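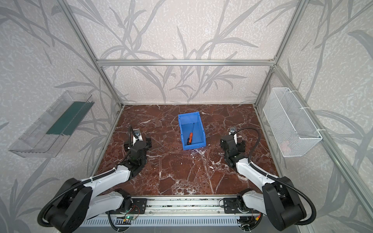

Posted by the Presville print bench, 31/03/2025
Filed under: Notebook, 16mm

Started on the Immont print. It came in on three reels, all tails out, with the second and third in each other's cans. I swapped them and relabeled the lids. The old labels are in the envelope with the paperwork, please don't throw them out, one has a lab number on it that I haven't traced.

Reel 1. Ran through by hand on the Aebischer rewinds, slow, no viewer. Head leader is short and brittle and the countdown starts at 6. I put on new leader. Edge damage starts almost at once and is worst in the first 100 feet, nicks mostly, two of them into the perforation. Repaired both with perforated tape on the base side. The rest I left alone.

Splices on reel 1: 19. Most are old cement splices and feel sound when flexed. Four popped with no real pressure and I remade them in tape on the Pruson splicer. That cost no frames, they had let go cleanly. The one in the train station scene was already missing picture when it got here. There is a jump in the dialogue and the man is suddenly on the other side of the door. Nothing to do about that unless another print turns up.

The Pruson is cutting slightly off square again. I shimmed the left side with a strip of leader and it was fine after that, but someone should look at the pins properly. If you use it, cut a test piece first and check it on the light box.

Shrinkage: took three readings on each reel, head, middle and tail. Reels 1 and 2 are fine to project. Reel 3 is higher at the tail than I'd like. I wrote the readings on the card in the can and did not copy them here. Will measure again with the other gauge before deciding. No vinegar smell on 1 or 2, faint on 3. Strips are in all three cans now, read them tomorrow.

Color has gone pink, as expected for the stock. Blacks are brown in the night scenes. The programmer should hear about this before the notes are printed, people do complain.

Reel 2. Only got through the first 900 feet. Much cleaner than reel 1. One long scratch on the base side that comes and goes for a few minutes of running time, probably one bad roller somewhere. Stopped at a splice that had been made with the wrong tape, sticky on both sides and bleeding onto the next wrap. Cleaned what I could with a dry cloth, then a little solvent on a swab. There is a paper flag in the wrap at that point. Start from the flag.

Sound: played the head of reel 1 on the table. Track is fine, some pops at the splices. Set the level at 110 on the old amp and it was plenty.

Supplies: we are down to the last roll of perforated tape and the white leader is getting low. Cores are OK. The last order took until November, so this one should go in early.

Still to do
Rest of reel 2 from the flag
All of reel 3, and the second shrinkage reading
Read the strips
Pins on the Pruson
Trace the lab number on the old label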